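Beddoe notebook, bench 2
Mar 20, 2023
Task: bulb into lamp base, two arms

Picking up from the February notes. The Skallside baseline kept losing the bulb at the neck, and I'd more or less decided the grasp was the whole problem. I don't think so any more! The new Brurnix checkpoint (4000 steps, same demos, wrist views weighted up) behaves so differently on approach that I want this written down before I start changing things again.

Setup is the usual one: metal lamp base near the middle of the table, plant left where it was, white bulb set down on its side at the back. Start poses come from the Starkska list, seed 587.

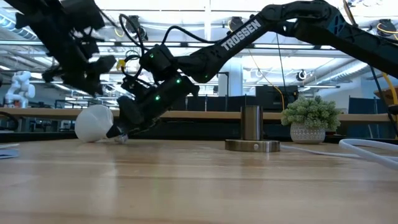 The change I care about is in the loss. Before, every camera counted the same, and the overhead view drowned out everything fine. Now the wrist views get most of the weight once a fingertip is near the bulb, and they fade back out for the move over to the base. It's a tiny edit (one schedule, one extra config line) and I'm a bit giddy about how much it does. The 2000-step checkpoint already shows it, only shakier.

Grasp first. I want the fingertips on the neck, below the dome and clear of the threads, or there's nothing left to screw in.

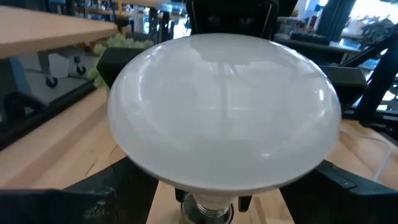
Wrist view, fingertips either side of the neck, screw base pointing down.

Look how much of that view is bulb. No wonder the old policy got so little out of it at equal weight. The dome also picks up reflections from the room, and I'd like to try a run with the blinds changed to see if the policy leans on those. My bet is that it does, a little.

Next, the part over the stem. One arm keeps the neck, the other comes in at the side of the bulb.

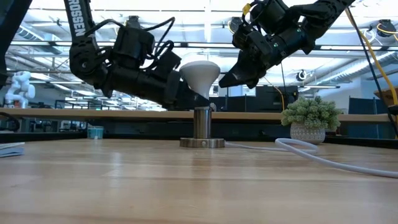
Beddoe bench log, author's initials on file

Ran 8 trials per checkpoint, scores go in the shared sheet once I've rewatched them. Still open: how fast the fade should be. I picked the current value by eye and it can surely be better. Also try the second arm starting farther back, and rerun Skallside on the same seed so the comparison is fair. Leave the base where it is, please, I'm back on this first thing tomorrow.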